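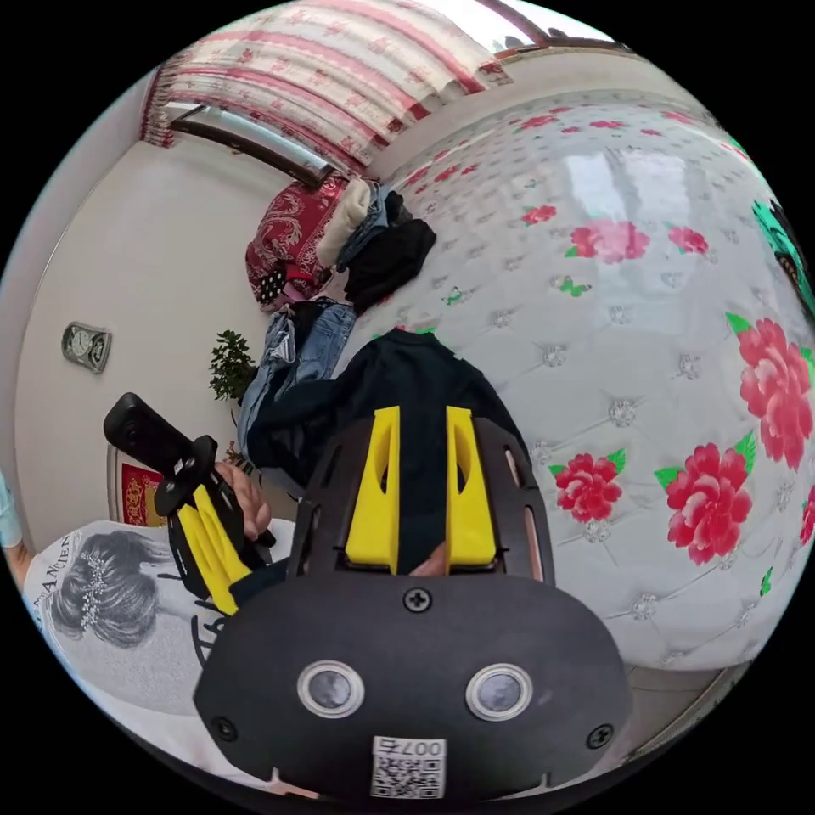
Mes torchons sentaient le renfermé même propres, ça me rendait folle ! Maintenant je les fais tremper une nuit dans une bassine d'eau chaude avec 5 cuillères de cristaux de soude, puis lavage à 60 avec les serviettes - et surtout pas d'adoucissant, il graisse le tissu. Un verre de vinaigre blanc dans le bac suffit (l'odeur part au séchage, promis). En décembre, quand rien ne sèche, je les étends près de la fenêtre, bien espacés, et je laisse le hublot de la machine entrouvert.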